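Foreign ownership figure in the weekly report does not match my own addition

Posted by Visser_reader

I am following the Clornonik exchange since March and I keep a small table with the ownership by group. In the last weekly report the foreign investors hold 379 billion, and the total market is written as 3659 billion. But when I add all the rows for foreigners myself, I always get a smaller number.

I checked the addition three times. I also downloaded the file again in the evening, in case they corrected it, but the numbers were the same. My broker (Flirine) only told me to "refer to the exchange".

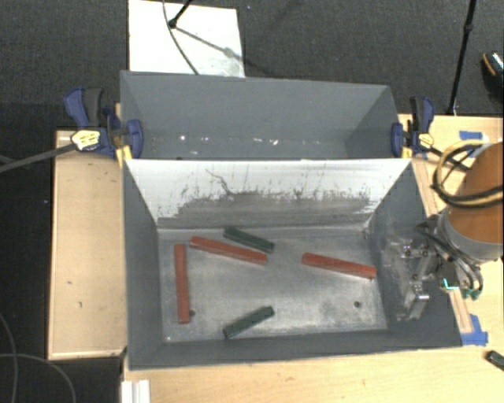
The difference is not very big, but I use the percentage to compare one week with the next, so I would like to know which number is the right one. Is there maybe a row which is hidden, or a group that is counted in another place?

Lester

Look at the note under the second table. Swap agreements have their own line, and the total includes them, but the rows for residents and qualified investors do not. I made the same mistake for a long time. Please also check that you take both the main market and the parallel market, or only the main one - the two files have almost the same name.

For comparing weeks, it is better to use the percentage that they publish, and not calculate it again.

marketwatcher157

Just use the monthly one, the weekly is always a mess.

oldledger

I agree with Lester about the swaps. One more thing: the strategic foreign partners are in a separate group, and in the older files this group was placed above the others, so it is easy to miss it when you copy the rows. If you still have a difference after adding both, write to the exchange and give them the row numbers. They answered me after two weeks.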